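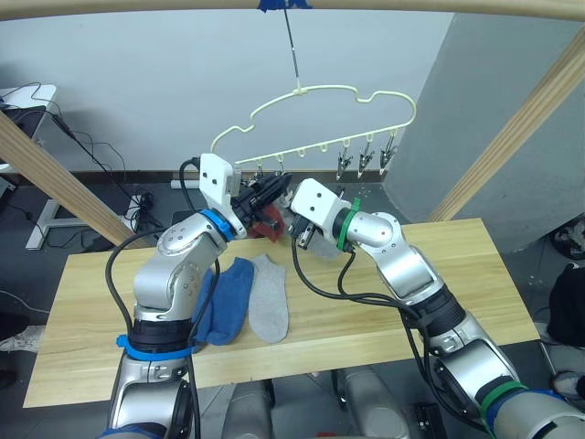 Sock hanger and socks at the table

Section 3: Hanging small socks

Small socks are where the Bridora hanger really shines!

1. Hook the hanger over a firm support, with the clips facing down.
2. Lay the socks flat on the table and smooth out any crumpled ones.
3. Pinch each sock near its opening and press it up into a clip.
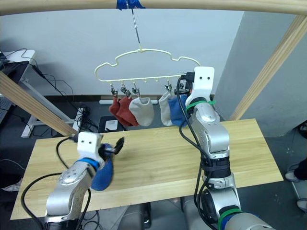

4. Keep going until the last sock is up, then check that the hanger sits level. Matching colors can hang side by side – it makes pairing so much quicker later.

Note: Leave a little space between thick socks.

Caution: Never pull a sock down out of a closed clip. Squeeze the clip open first.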